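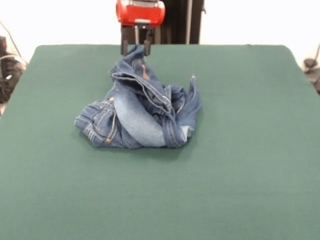 Malý table cloth for folding and sorting, dark green. This cloth is made for people who work with clothes on a big table: at home, in a small repair shop, in a second hand store. We call it a cloth, but it is thicker than a normal tablecloth and it lies flat by its own weight. The color was chosen after many tries. On the dark green you see well where the blue denim ends and where the table begins, even when a pair of jeans lies bunched up in a heap, and the tan and orange stitching is easy to find with the eye. On our old gray cloth the darker jeans were lost a little, mostly in the evening.

Surface
The upper side has a soft, short pile. It holds the garment in place when you pull one leg straight, so the rest of the jeans does not travel with your hand. Buttons and rivets do not make noise on it and they do not scratch the table. The lower side is smooth and has a thin coating against sliding. Please put it only on a dry table.

Sizes
The cloth is sold by length, from a roll. The shortest piece we cut is 100 cm. If your table is longer than the roll is wide, turn the cloth and let it run along the table. We leave 2 cm extra on each side for hanging over the edge. If you want it cut exactly to the table, write this in the order note.

Weight
The weight is 600 g per square meter. It is quite heavy for the post, so long pieces are sent rolled on a tube and not folded. A folded piece has lines in it for several days. If you received it folded by mistake, leave it on the table over night with the pile up and brush it in the morning.

Care
Brush it with a clothes brush, always in one direction. Denim leaves blue dust, mostly new and dark denim, and it goes away better dry than wet. Small spots can be cleaned with a damp sponge and a little soap. Do not put the cloth in the washing machine and do not iron it. If you use an iron on the table, put a separate ironing pad on top.

Colors
Dark green is always in stock. Sand is made once in a year, usually in January, and when it is gone we wait for the next one. Sand is nice for black trousers but light wash denim is harder to see on it.

Goes together with
Fastemholm edge clips, for tables with a straight edge up to 20 mm thick. Four clips are enough for a normal table. The clips do not hold on round edges - for these we recommend the Cilier elastic band, which goes around the whole table top under the cloth.

Delivery and pick-up
We send from our workshop in Kandville. Pieces in dark green are cut on the day of the order if you write before noon. Personal pick-up is possible, but please call first, the door is closed when we are cutting. Cut pieces can not be returned, only if there is a fault in the material. We can send you a small sample before you decide, you pay only the postage.

Questions about sizes and cutting are answered by Matěj Polák. Please send him the length and width of your table and tell him if the corners are round.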